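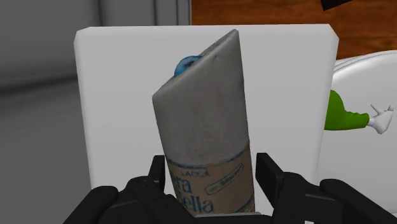 Okay, I have finally watched The Provetti Account after putting it off for months, and I need to talk it through with somebody, so you're all getting a thread. Get a snack. I'll keep the ending out of it until the very last post and I'll warn you first.

First, where to find it, as that was half the battle. I started on Naster, where it used to be included with the regular plan. It's still listed there! The poster comes up, the little summary comes up, and then you click and it wants you to rent it. I went around in that circle 3 times before I accepted it.

Terus has it too, to rent or to buy, and the rental was cheaper there when I looked. You get 2 days once you press play, so please don't do what I did and start it at 10 at night with work in the morning. I got as far as the train station and fell asleep with my glasses on.

If you have a library card, check Longo before you pay anybody. My library gives us a handful of free titles a month through it, and I'd used all mine up on a baking series by August — no regrets, the bread episode was lovely — but a friend across town got the movie there without spending a cent.

Now the movie itself. It's a slow one. A bookkeeper at a family shipping company finds a second set of books, and for the first half hour she mostly just reads them. I know how that sounds. My husband wandered in, asked if anything had happened yet, and then stood behind the couch for 20 minutes with a dish towel in his hand and never went back to the kitchen.

The lead is so good at doing very little. There's a dinner with the whole family, where she already knows and they don't know she knows, and she passes the potatoes with this perfectly pleasant face. I had to pause it and walk around the living room.

I do have complaints. The brother's storyline gets dropped for such a long stretch that I'd forgotten which one he was when he came back, and the music is way too loud under the talking. I turned on the subtitles and was much happier. The Terus subtitles are fine, by the way, but they run a hair early, so a few of the surprises land before anyone opens their mouth.

Somebody asked me whether it's okay for kids. There's no gore and hardly any swearing, but mine would have been bored silly. Teenagers, maybe, if they like a puzzle. It's a little over 100 minutes and it does feel longer, in a way I mostly enjoyed.

Ending talk now, so stop here if you haven't seen it!

She keeps the ledger, right? I watched that last part twice. The desk drawer is shut when she leaves the office, and then on the ferry she has her hand flat on her bag the entire ride. My husband thinks she threw it in the harbor. We have been going back and forth over this through two breakfasts, so if you've seen it, come tell me what you think — and if you side with him, be gentle about it.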